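Destham Tabletop Clutter

A collection of pictures of tables with too much on them.

What this is

849 pictures of household tabletops, sorted by the kind of mess. Most clutter collections we looked at had five objects spaced politely apart, like guests who have just met. Real tables have a kettle, somebody's bag and a box that should have gone out on Wednesday.

Folders

desk/ pens, mugs, paper
mixed/ everything that belongs in some other room
meal/ plates and what was left on them
parcel/ boxes, tape, labels

A picture goes in one folder only. If it could go in two, it goes in mixed, which is why mixed is the biggest. The Kwok split holds out 100 pictures for testing. Please leave them held out.

Object names

We use 40 names, all lowercase, listed in names.txt. A few rulings, reached after more discussion than they deserved:

- A cup with no handle is still a cup. A clear one is a glass.
- A tissue sticking out of its box is part of the box. Once it leaves, it is trash.
- Bottles and cans keep their names when they fall over. Add the tag "lying".
- Flattened cardboard is a box. We tried "former box" in the Prarnby draft and regretted it.
- Cords belong to whatever they come out of. If you can't tell, use "cord" and move on.

Sample from mixed/
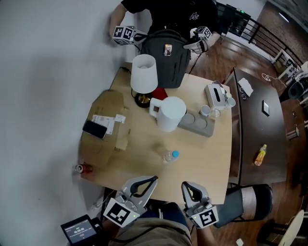
Kettle, lamp, backpack, tissue box, power strip. Soda can and water bottle both tagged "lying"; phone on flattened cardboard.

Known problems

Around 20 pictures in meal/ are still waiting for a second look, mainly over whether a bowl of soup is one object. Small things behind bags are often missed. The spelling "kettel" survives in the Drerano export and will be fixed in the next one.

Corrections are welcome. Send the file name and the object name, and keep opinions about soup to one paragraph.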